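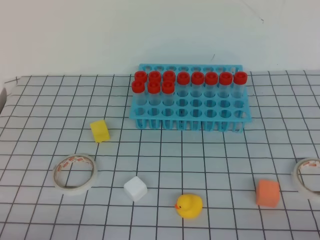
The supply swap at the Matsuda building is back this March, and I stopped in before lunch to see how the tables were coming along. If you missed the last one, labs and classrooms bring in whatever they've got too much of and go home with what they're short on. I was hoping for tube racks and I got my wish – a blue one with red-capped tubes standing in it and plenty of holes to spare, sharing a grid cloth with a roll of clear tape, foam blocks and a yellow rubber duck. I want the duck!

Isamu Hirano, one of the organizers, told me 13 groups have signed up, and Modetti is sending over 300 screw caps in mixed colors. Red goes fast, so come early if that's your color. Hideaki Hattori is handling the glassware table (ask him about the beakers, he's got opinions) and he'd love a few more cardboard boxes if you have any lying around.

Doors open at 9 a.m. and close at 2 p.m. Tubes and racks should be clean and empty when you drop them off, and please put a label on anything with a missing part. Foam, tape and other odds and ends are welcome too – last time they were gone by ten. Parking is behind the building, next to the loading dock.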